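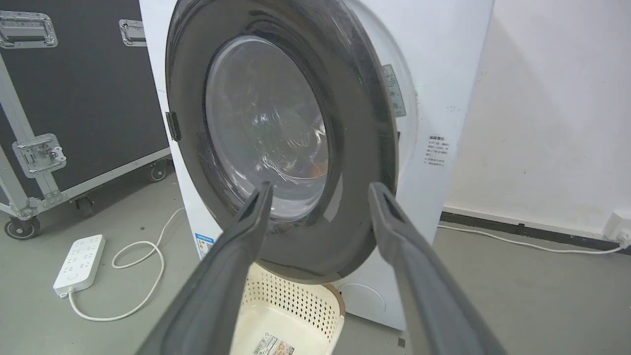

*Front loader with the door open*

## Letter offering a paid listing in a lawyers' directory. Do I have to pay?

**quietledger**, Tue 29 July

I run a two-solicitor practice in Pukero, mostly conveyancing and wills. Last week a letter came saying I had been "selected for inclusion" in something called the Gronow Register of Leading Practitioners. There was a form with it asking for my date of admission, areas of work, memberships and a short biography.

The listing itself is free according to the first page. On the second page there is a "presentation package" at 1,546, which covers a plaque, a bound copy of the book and a press release sent out under my name. The form has one signature box for both parts and the package box is already ticked.

I have not applied for anything and I don't know who put my name forward. I would like to know whether other people have had this, whether signing the form commits me to the package, and whether I would be allowed to mention the listing on our website if I took the free one. Our professional rules on publicity are fairly strict and I don't want a complaint over something so small.

**Marlpit**

Had the same letter in December, different title on the front but the same layout. Bin it. My old firm paid for one of these years ago and we never had a single client mention it. The plaque went in a cupboard.

**secondchair_k**

I deal with compliance for a firm of 13 in Kudalach and we see several of these a year. Taking your points in order.

Signing. Read the small print by the signature box before you do anything. If one signature covers both parts and the package is ticked, they will say you ordered it. You could cross out the package, initial the change and keep a copy, but I would sooner not return that form at all. If you want the free entry, write to them separately and say in plain terms that you accept the free listing only and are not ordering anything else. Ask them to confirm that in writing. Don't give card details "for verification".

As a business you may well not get the cooling-off period a private customer would have. Check the position where you are, as it varies.

Who put you forward. Usually it is no one. The publishers work from the public roll of practitioners, and the word "selected" can mean very little. Ask them for the selection criteria. A directory that does proper research will tell you how it is done and will normally want referees, often clients and other lawyers. We asked one publisher for its criteria and got back a brochure with the prices in it.

Your website. The general rule in most places is that publicity must be accurate and must not mislead. "Listed in the Gronow Register" is accurate if you are listed. "Named a leading solicitor" is a different matter, as a reader would take it that someone had compared you with others. The same goes for the press release. It goes out under your name, so you answer for what it says, even if they wrote it. Ask to see the text first and take out anything you couldn't back up.

If you have already sent the form, write today and withdraw it. Keep the envelope too, we had one dispute where the posting date mattered.

**tannery_lane**

Agree with most of the above. Some of them are fine though. I have been in the Cirnura guide for 4 years, it costs nothing, and I get 2 or 3 enquiries a year from it, mainly from other firms looking for someone local to attend a hearing. They rang my referees before they put me in.

Also check whether your firm is already listed without you knowing. Mine was, with the old address and a fax number we gave up long ago. It took three emails to get it changed.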